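Geagea Users' List
Subject: Re: Pedestal height and reach for the shared bench
Date: 12 October 2024
From: Paraschiva Costache

Dear members,

I refer to the earlier enquiry, quoted here for convenience:

> Could the Brundinthorpe workshop confirm whether the arm
> will be fixed to the bench or to a separate stand? We hope
> to copy the layout in November.

The arm is to be bolted by its round flange to the face of a black pedestal. The bench model has been revised on that basis, and members building at home are advised to settle the pedestal position before any other fitting.
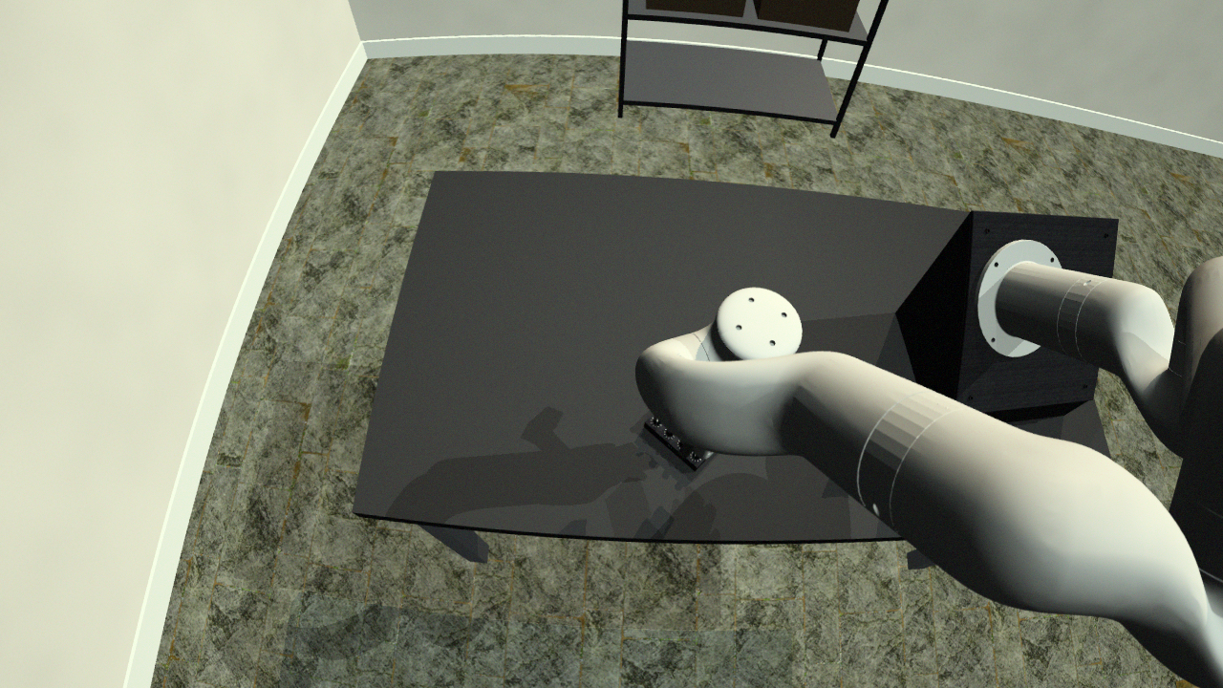 The Watell mounting drawing should be used with revision 3 of the model. Earlier revisions placed the base 200 mm too far forward and should be deleted. The joint limits in the Torkurance file remain unchanged, and that file is 177 lines long when complete. Any shorter copy is faulty and should be downloaded again.

The next stage concerns the knob panel, which has sixteen rotary knobs in four rows of four. Members are asked to test their approach paths with the gripper open, at low speed, and to report any contact between a finger and a neighbouring knob.

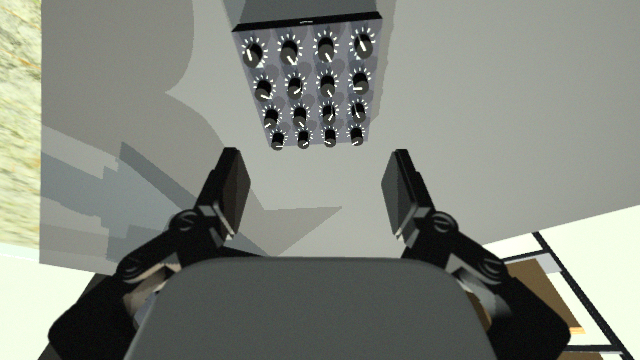
A member has since asked whether the fingers must grip a knob from both sides, or whether one pad pressed against the cap would be enough to turn it. Both methods may be submitted. Results should state which was used and the joint speed selected.

Yours faithfully,
Paraschiva Costache
Brundinthorpe Shared Workshop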